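Night trains return to the Kemlow line

Sleeper trains are coming back to the Kemlow line this spring, and the first timetable is a cracker. Two trains a night will run in each direction between Kemlow and Stollholm, calling at all the old junction stops and pulling in at the coast in time for breakfast.

Each train will carry up to 400 passengers, in a mix of cabins and reclining seats. The route is 803 kilometres from end to end, much of it through forest and along the lake shore, and anyone awake at dawn is in for a treat - the last hour into Stollholm is one of the loveliest stretches of railway anywhere in the north.

Operator Indodari opened bookings in March and sold 3,215 tickets before the first evening was out. Cabins went fastest, but there are still plenty of seats for the early weeks.
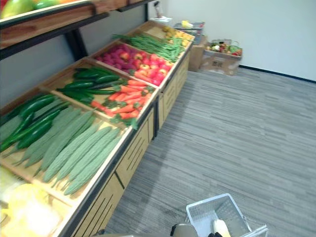 Bikes travel free in the rear coach, although spaces must be reserved along with the ticket. The evening departure from Kemlow leaves at 9.40pm, with the second following just before midnight, and boarding starts half an hour ahead of each. Summer times will be published next month - and a through coach to the ferry port is on the cards too!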